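Polycopié 3 – Le coin cuisine en maternelle : l'évier et l'égouttoir
Module Jeu symbolique, notes de cours (L. Holmgren), mai

Rappel séance 2 : le jeu d'imitation démarre avec peu de matériel. Trop d'objets = on vide le bac par terre, fin du jeu. Cf. Wallin, p. 105.

1. Les zones de l'évier

– bac : ce qui est à laver
– égouttoir : ce qui est lavé
– plan strié à gauche : zone d'attente, à définir AVEC les enfants
Vocabulaire à faire dire : dans, sur, à côté de, derrière. Verbes : rincer, frotter, égoutter, poser, ranger.
Gobelet rouge resté debout sur le plan strié, les deux bleus couchés dans l'égouttoir jaune pâle. Question à poser aux petits : le rouge, il est propre ou il est sale ? Laisser argumenter.
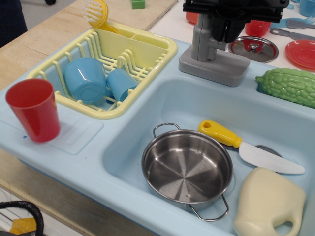 2. Le tri

Consigne courte, une seule à la fois. « Range ce qui va au feu. » « Range ce qui coupe. » Ne pas corriger tout de suite, attendre que l'enfant nomme l'objet.
Casserole en inox : deux anses en fil, intéressant pour la prise à deux mains. Couteau à manche jaune, lame en plastique blanc. Pichet crème couché dans le bac : demander comment on le met à égoutter (à l'endroit ? à l'envers ?) 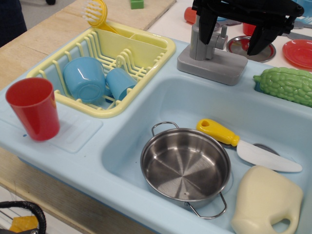
Département Petite enfance – Institut Hemmont

La brosse se range manche en bas dans le compartiment à couverts. Les enfants font souvent l'inverse, noter qui le fait, ne pas reprendre.
Durée : 19 min maxi en atelier dirigé, après ça décroche. Jeu libre, pas de limite.

3. Grille d'observation (à rendre)

– nomme l'objet oui / non
– utilse une préposition spatiale
– fait semblant (bruit de l'eau, geste du robinet)
– accepte de passer la brosse à un autre

Lecture : Gashaw, chap. 2, surtout la fin. Wallin facultatif mais ça tombe souvent au partiel.
Prochaine fois : la dinette et le repas, apporter vos grilles remplis.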